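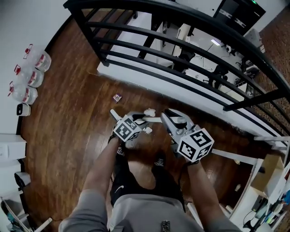

Picking litter off a wooden floor with a pair of hand-held grippers.

Farnura hand-held grippers: the paired kit on review

Farnura has put its hand-held gripper kit on general sale after a long spell of supplying it only to people who asked. We have had a pair on loan at Jarow and have used them for most of a month on tidying tasks: tissues, sweet wrappers, socks, cutlery and the odd cable. This is a short account of what you get, what it is like to use, and who might want one.

The kit costs £1,794 for a single gripper and £3,695 for the pair. You will notice that two singles come to less than the pair. Farnura says the difference covers the head mount and the carry case, neither of which comes with the single. If you already have a head camera you like, buy two singles.

In the box

Each gripper is a light grey body with two fingers and a printed marker cube on top. The cubes carry black and white patterns on their faces, and the head camera uses them to work out where each hand is and which way it is pointing. The pair also comes with a charging lead, spare finger pads, a small bag of screws and a printed guide. The guide is clear on setting up and thin on everything after that. There is a longer version on the Farnura site, which you should read before your first full day.

Setting up

Our first set-up took most of a morning. The second was over before the kettle had boiled. The step that catches people out is calibration. Both cubes have to be held still in view of the camera until the tone sounds, and if you lower one hand early the software carries on without telling you. We lost an afternoon of recordings that way. Farnura tells us a warning will be added in the August update.

In use

The grippers are easy to pick up and easy to understand. You squeeze, the fingers close, and the opening is recorded along with the position of your hand. People who had never held one were working at a fair pace within their first session.

Small, soft things are the hardest. A crumpled tissue on a hard floor sounds simple, but the fingers are wide and you have to come in low and almost flat to get hold of it. Wrappers are worse, as they slide. Going straight down from above works less often than you would think. We got better results by bringing one gripper in as a stop and sweeping with the other, and that alone is a fair argument for having two.

Floor work is also tiring. Most of it is done bent forward with the arms out, and after 200 pickups our testers were ready to stop. The weight is not great but it all sits in front of the wrist. Farnura sells a wrist strap as an extra. We tried it and would add it to any order.

Tracking held up well in ordinary room light. It dropped out when one cube passed behind the other, and when a hand went under a table or low shelf. Keep the cubes clean as well. A thumb mark across one face was enough to cause jumps in the recording – wipe them at the start of each session with a dry cloth.

Battery and storage

We got 2 sessions from a charge, each a little over an hour. The battery is built in, so there is no swapping it part way through. Files are saved in an open format and went into our usual tools without trouble.

What else is there

The Poon kit is the obvious other choice. It is lighter and has narrower fingers, which suits small parts on a bench, but it comes as a right-hand unit only. Pirnau rents out a two-handed set by the week and includes delivery both ways. For a short project that will work out cheaper than buying.

Ordering

Orders placed before 27 April 2020 go out with the older finger pads. Later ones have a softer pad, which we have not yet tried. Readers who want to handle the kit first can book a slot at the Jarow workshop through the usual form. Bring flat shoes and allow an hour.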